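## 3. Materials and Fabrication

The Hollis building has two floors, one public entrance, and a service door that visitors often mistake for the entrance. The existing door signs are engraved two-ply plastic with 13 mm capitals. They carry no raised text and no braille, and the room numbers on the upper floor do not follow a single direction of travel. Our task was to produce a replacement set of room signs and to compare two fabrication methods for it.

### 3.1 Methods compared

Method A was photopolymer. A clear-backed sheet is exposed through a film negative, washed out, dried, and painted on the reverse. The raised characters and braille come from the same exposure, so their position relative to each other is fixed by the artwork.

Method B was routed acrylic with applied characters. The face is cut on the router, the letters are cut from thinner stock and bonded in place, and the braille is set as beads pressed into drilled holes. We used the Adard cutting profile supplied with the machine and changed only the feed rate.

Eight signs were made by each method. All used the same layout, a sans serif typeface in capitals, and a matte finish in dark gray with white characters.

### 3.2 Results

Character height was within tolerance on every photopolymer sign. On the routed set, two signs were rejected. One had a letter bonded out of line, and the other had a braille hole drilled too deep, which left the bead below the height of its neighbors.
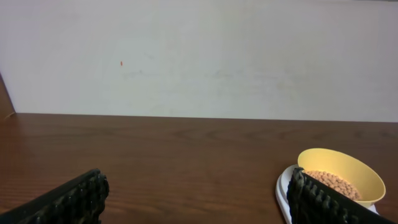 Bead placement was the slowest step in Method B. The full set required 1,142 beads, counting the long directory panel that was added after the first review. Washout time in Method A did not depend on the amount of text, so the directory took no longer per sheet than the room signs.

Edge quality favored the routed signs. The photopolymer edges needed sanding after trimming, and the reverse paint chipped at the corners when the Goka blade was dull. Replacing the blade reduced the chipping but did not remove it.

### 3.3 Mounting

Signs were fixed with double-sided foam tape and a small amount of silicone at the center. The tape alone held on painted drywall. On the block walls near the stairs it lifted at the top corners, and screws will be needed there. The Shehu standoffs we first specified were dropped, as they set the sign face too far from the wall.

### 3.4 Remaining work

- Remake the two rejected signs
- Recut the stair signs with screw holes
- Confirm the room number sequence for the upper floor before the directory artwork is released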